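I drove over to Wanildale this morning for the unveiling of the new memorial bench and plaque, and I'm so glad I did (even with the parking, ugh). It honors the men of Illville and Wanildale who left by train 101 years ago and never came home. The old wooden marker by the Long Street bridge had gotten so worn you could barely make out a letter of it, so the town finally went with granite!

Two buglers played, the high school choir sang, and then everybody got a bit quiet when the names were read out.

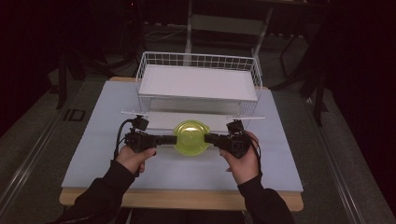
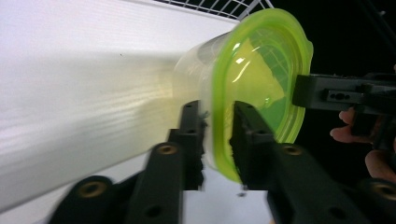
Drelerer, the stone yard out past the creek, did the carving and knocked $1,000 off the bill, which I thought was pretty decent of them. I got to run my hand along the lettering afterward, and it's beautifully deep – should last a good while. Five families with relatives on the plaque laid wreaths, and one had driven through the night to be there.

The wreaths stay up through the end of August. The path from the bridge is open until 5 p.m., and the gate on the Illville side is still locked, so go in by the church.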